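Home Contents Previous Next Index
Reading time: 4 min

Chapter 7
Looking After the Jaws of a Two-Finger Gripper

7.1 Scope

This chapter covers the routine care of small parallel-jaw grippers, both the kind bolted to an arm and the hand-held kind used at a bench or table. It deals with the pads, the linkage and the closing position. Motors and control boards are left to Chapter 8. The reader should already be able to remove and refit a jaw by the method in Chapter 5.

The set-up used throughout is the one kept at Lirkeck by Rattana Meesuk and Karthikeyan Mathew. Its service log is reprinted in part at the end of the chapter.

7.2 What wears first

The pads wear before anything else. A rubber pad grips by bending slightly around the edge of the part, and its ridges give the rubber room to move. As the ridges flatten, the jaws must close harder to hold the same load, and the extra force passes into the linkage.

The screws come next. Each time the jaws close on something stiff, the pivots take a small side load. A screw that has backed out by a quarter turn lets its arm tilt, and the two pads then meet at an angle. The fault is easily mistaken for a worn pad.

Glazed crockery is a useful test load. It is hard, smooth and thin at the rim, and it shows up uneven contact sooner than a cardboard box would. A plate held on edge by one gripper, with the finger of a second touching the rim, also loads the jaws from the side.
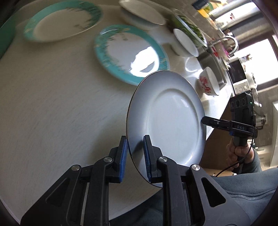

7.3 Service intervals

Intervals are counted in closing cycles. The Lirkeck log uses the following:

Pads: wipe and inspect every 1,000 cycles. Replace after up to 3,000, or earlier if the ridges are no longer distinct.

Linkage screws: check every 1,000 cycles, with the jaws open and unloaded.

Closing position: check whenever a pad or screw has been disturbed.

Pads are always changed in pairs. A new pad facing an old one moves the centre line of the grip – a small error, but one that repeats on every cycle.

7.4 Checking the closing position

1. Open the jaws fully and wipe both pads with a damp cloth. Let them dry.
2. Close the jaws slowly on a strip of thin paper.
3. Pull the strip. It should drag evenly across its width.
4. If one side is slack, check the screws on that side before adjusting the stop.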